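작업실 > 사람들 > 인터뷰

그리퍼 세 개를 번갈아 쥐어 본 사람, 지네트 푸아리에를 만나다

2018년 2월 9일 금요일 | 글 편집부

지네트 푸아리에(Ginette Poirier) 씨를 만나러 갔더니 인사보다 먼저 그리퍼를 건네주더라고요. "일단 쥐어 보세요. 말은 그다음에 해요." 그래서 저는 외투도 못 벗고 손잡이부터 잡았습니다(생각보다 묵직했어요!).

푸아리에 씨는 펠티에(Pelletier)라는 작은 설계 사무소에서 손에 들고 쓰는 그리퍼를 비교하고 있어요. 후보는 레코, 비타리, 소카리 3종. 셋 다 손가락이 두 개인 평행형이고 손잡이 쪽에 카메라를 달 수 있는데, 막상 써 보면 성격이 너무 다르다고 합니다.

"레코는 방아쇠가 가벼워요. 처음 한 시간은 천국이죠. 그런데 가벼우니까 제가 얼마나 세게 쥐고 있는지 감이 안 와요. 종이컵을 여러 개 찌그러뜨렸어요." 비타리는 반대로 스프링이 빡빡하답니다. 무게가 200그램 더 나가는 데다 오후가 되면 엄지 아래쪽이 뻐근해서, 중간에 손을 바꿔 가며 했대요. 저도 몇 번 쥐었다 폈다 해 봤는데, 음, 무슨 말인지 바로 알겠더군요.

그럼 소카리는요? 하고 물었더니 한참 웃었어요. "제일 못생겼는데 제일 오래 들고 있었어요. 손가락 끝을 갈아 끼우기가 편하거든요. 나사만 풀면 되니까." 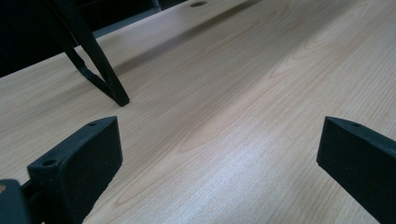 카메라 이야기로 넘어가니까 말이 훨씬 빨라졌습니다. 저는 해상도 얘기가 나올 줄 알았는데 푸아리에 씨는 각도 얘기만 했어요. "손가락이 화면에 얼마나 들어오느냐가 문제예요. 너무 많이 들어오면 정작 물건이 안 보이고, 너무 적으면 집었는지 아닌지를 나중에 영상만 보고는 몰라요. 저는 양쪽 손가락 끝이 다 보여야 마음이 놓여요." 그래서 마운트를 아래로 45도 기울인 것과 더 세운 것을 둘 다 만들어 봤고, 지금은 기울인 쪽으로 마음이 갔다고 해요.

조명도 골칫거리래요. 밝은 나무 상판은 빛이 위에서 떨어지면 허옇게 날아가 버리고, 그러면 나뭇결이고 뭐고 다 뭉개진다고요. "노출을 고정하면 이번엔 구석이 새까매져요. 자동으로 두면 손을 움직일 때마다 밝기가 출렁거리고요. 비타리에 딸려 온 카메라가 유독 심했어요." 매트를 깔면 안 되느냐고 물었더니 고개를 저었습니다. "사람들 집 식탁에 매트가 깔려 있나요? 저는 그냥 식탁에서 되는 걸 고르고 싶어요."

시험 방식은 의외로 소박했어요. 컵, 수건, 숟가락처럼 집에 있는 물건을 6가지 정해 놓고, 그리퍼를 바꿔 가며 같은 순서로 집었다 놓습니다. 제일 어려운 건 뭐였느냐고요? 숟가락이랍니다. 납작하게 누워 있는 숟가락은 손가락 끝이 조금만 두꺼워도 밑으로 안 들어가서, 소카리 끝을 얇게 깎아 다시 해 봤대요. 레코로는 손잡이 끝을 눌러 세운 다음 집는 요령이 생겼다는데, 그건 그리퍼 실력인지 사람 실력인지 모르겠다며 또 웃더라고요.

하나만 고르라면요? 저는 당연히 소카리일 줄 알았어요. 그런데 "손잡이는 레코, 손가락은 소카리"라는 대답이 돌아왔습니다. 두 개를 이어 붙이는 어댑터를 벌써 그려 두었고, 7월까지는 제대로 쓸 만한 걸 만들 생각이라고 해요. 비타리는요? "스프링만 빼서 쓸까 봐요." 나오는 길에 그 도면을 슬쩍 보여 줬는데, 여백에 숟가락 그림이 잔뜩 그려져 있었습니다.

문의: 편집부 | 무단 전재 및 재배포 금지 © 2018 | 맨 위로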